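Subject: Re: [laundry-automation] budget line for a second folding cell

On Thursday at 16:05, the Mivstead list wrote:
> The Ilanmont quote covers two arms, grippers and wrist cameras.
> At 80 garments a shift I think it pays for itself by April.
> Can we agree to put it in the plan?

I'd hold off. The 80 is from the sales sheet, and I can't find what kind of garment they counted. Flat towels, I'd guess. Our work is more like this:

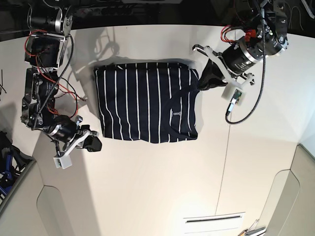

Striped top, cell table, both arms.

Before we buy anything I want to see what the quote leaves out. Spare finger pads are extra, and so is every hour of setup after the first 8. Väisänen at least lists those. And mixed loads are where the hours go – stripes are one thing, but put a black strap across the cloth, like the one at the wrist here, and I'd want a price for teaching that too.
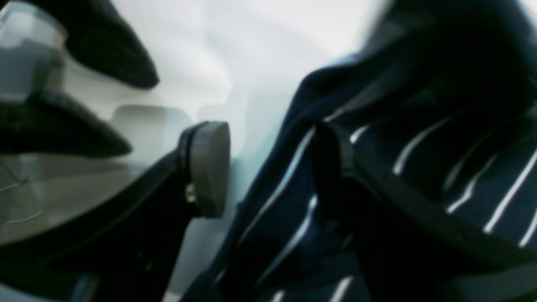
Pads have gone up as well. Iner wants 255 a set now, and I'd plan on 5 sets a year, which the quote doesn't mention at all.
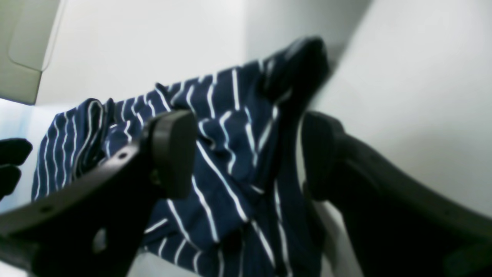
Iner replied off list that the pads last longer if the grip force is turned down, and that most buyers order too many in the first year. Fine, but I'd like that in writing with a number next to it.

So my vote is to rent one cell from whoever will rent, run our own mixed bins through it, and leave the second cell out of the plan.

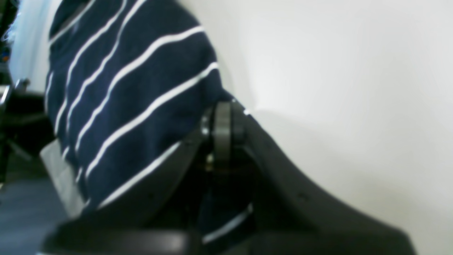

If the rental numbers hold up, put it back in next year and I'll sign. Until then please take the April date off the sheet.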